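3. Results of the visitor survey in Monari

Our group asked 396 visitors in Monari during March. Most of them came for the old harbour and stayed only one night. They knew the castle from the guidebooks, but very few had heard of the Plirnano walking route, although it begins 8 minutes from the ferry. 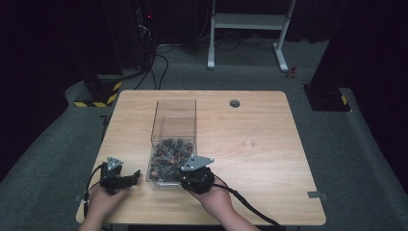

The second question was about transport. 40 visitors wrote that the bus to Drireck is hard to find and the timetable is printed only in the local language. We tried this bus ourselves at 9 in the morning and had the same difficulty. For the next season we suggest a simple sign at the ferry stop.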